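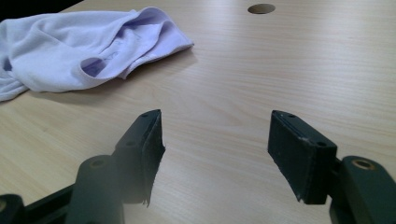 Rasha Sabbagh wrote to us that she had waited 23 minutes on the telephone to change one appointment, and that she would like to know what a doctor's office is doing in all this time. I took her letter with me to Grovotside, where Karim Khasawneh has been a family doctor for many years, and I put it in front of him before he had finished his coffee.

He read it two times. "She is right to be angry," he said. "I would be angry also. But I can tell her what we are doing in this time. We are talking to the person who called before her, and this person is often asking for the result of a blood test."

The Hakim practice has two doctors, one nurse and a front desk with two telephones. Last year the practice began to write down the reason for every call, with a pen, on a sheet beside the telephone. In August they received 1,909 calls. Dr. Khasawneh had expected that most of them would be from people who wanted an appointment. The largest group was people who asked if their results had arrived.

"I was ashamed a little," he told me. "The patient gives blood in the morning and I say, we will call you if there is something. Then he goes home. What is he supposed to think when the telephone is silent? Maybe it means everything is fine. Maybe it means the paper is lost. So he calls us, and he is correct to call."

I asked if it is not simply a matter of more staff. He shook his head. They had tried with a third person at the desk for a few months, he said, and the waiting became shorter, but the calls stayed the same calls. What helped more was one sentence. Now every patient who gives blood receives a small card with the day when the result will be ready and the words "we will write to you in any case, good or bad." The nurse, Issa Haddadin, sends these messages at 6 in the evening, when the desk is closed.

"It takes me less than an hour," Mr. Haddadin said, when he joined us for the second part of our conversation. "At the beginning I was against it, I can say this now. I thought, one more task for the nurse. But before, I was interrupted all day long. Somebody from the desk would open the door and ask, do you have the result of this man, do you have the result of that lady. I was changing a bandage and answering about cholesterol."

Not all patients want a message on the telephone. Some of the older ones do not trust it, and some have a number that belongs to a son or a daughter. For them the practice still sends a letter or makes a call, and Mr. Haddadin keeps a list of who prefers what. He admitted that the list was not always correct. One patient, Walid Karaki, received his good result three times, by message, by letter and by telephone, and he came in person to ask if they were hiding something from him.

Dr. Khasawneh laughed when he heard this again. "He is still my patient," he said.
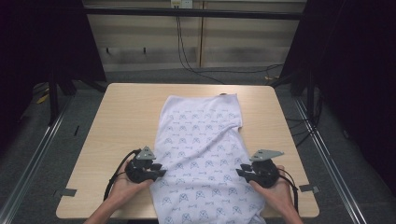

We spoke also about the booking program. The practice bought one called Trevura, with which a patient can choose the hour from home. I had supposed that this would be the most important part of the interview, but the doctor was not very interested in it. It is good for people who already know what they need, he said, for example a vaccination or a repeated check of the blood pressure. For a new complaint he prefers that somebody speaks with the patient first.

"A man books ten minutes and writes 'shoulder' in the box. Then he sits down, and the shoulder is hurting only when he climbs the stairs. This is not a shoulder, perhaps this is the heart, and he should not have waited four days for me. On the telephone, my colleague would ask him two questions and he would be here the same morning, or in the hospital."

So the program offers only certain kinds of visits, and the text on the first page asks people with chest pain or difficult breathing to call the emergency number and not to book anything. Some patients complain that there are too few free hours to see. The practice keeps 8 appointments every day which do not appear in Trevura at all, for people who become sick overnight. They are given out by telephone from the morning on, and usually they are gone before lunch.

Is this fair to somebody who works and cannot call in the morning? I asked, thinking of Mrs. Sabbagh again. He was quiet for a moment. "No," he said. "Not completely. We had the idea to keep two of them for the afternoon, and Issa is preparing this. But then two people in the morning will hear no. I don't have a solution where everybody hears yes."

What he would like from patients is quite modest. He asks them to have the names of their medicines ready when they call, and to say at once if the matter is getting worse. And if they can't come, he asks them to cancel, even late, even one hour before. "They are embarrassed to call so late, and they say nothing," he said. "Please call. There is always a person who can come quickly."

Before I left I asked what I should answer to the letter. He took a pen and wrote on the back of it the hours in which the line is most free, between two and four in the afternoon, and then he added his apology and signed it. Mr. Haddadin was already at the desk, looking for an envelope.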